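December, bench notes, handheld grippers
Plurkness bathroom set, started 9:20

Comparing the two jaw sets again, this time on the tub tasks. Old set is the Tider fingers with the flat pads. New set is the Sternano rounded jaws that came in last month. Same cubes and same tracking settings for both, so any difference should come from the jaws or from whoever is wearing them.

Tasks for the day: pick up the shower head, move it along the rim, put it back, then wipe down the inside of the tub with a cloth. Jozef Van Leeuwen did the first block and I did the second. We swapped jaw sets halfway through each block.

Totals by lunch: 49 takes recorded, 43 usable. Of the six thrown out, 2 were operator error (started moving before the timer was running) and four were tracking dropouts on the right hand.
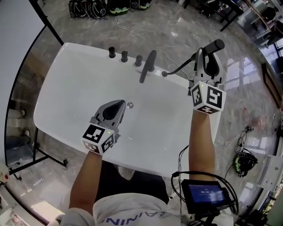 The dropouts all came at the far right end of the tub, with the wrist rolled outward. In that pose the cube turns most of its faces away from the head camera and what's left is at a bad angle. Left hand had none. I want to try the right cube rotated a bit on its mount before blaming the markers. Jozef thinks glare off the tub surface is part of it. Could be - exposure was on auto all morning, so we can't rule it out. Lock it next time.

Jaws: Tider pads hold the shower head fine if you come in square to the handle. Off square they roll it, and you end up correcting with the other hand. Sternano jaws are more forgiving there and I stopped thinking about the approach angle after a few takes. They are worse on the cloth. A single layer slips out unless you bunch it first, and bunching adds time.

Trigger on the right unit is still stiff in the last part of the travel. Dela Peña sent a softer spring, not fitted yet. After 20 minutes my forefinger was sore and I was closing late. Jozef has bigger hands and didn't notice.

Hose drags on the grip when you move left along the rim. Same with both sets, so I left it out of the comparison.

To do:
- rotate right cube, repeat the far end takes only
- lock exposure
- fit the spring, right unit first
- thicker cloth, both jaw sets
- ask Sternano if they sell a pad insert for the rounded jaws

Stopped at 12:40. Logs copied over, batteries on charge.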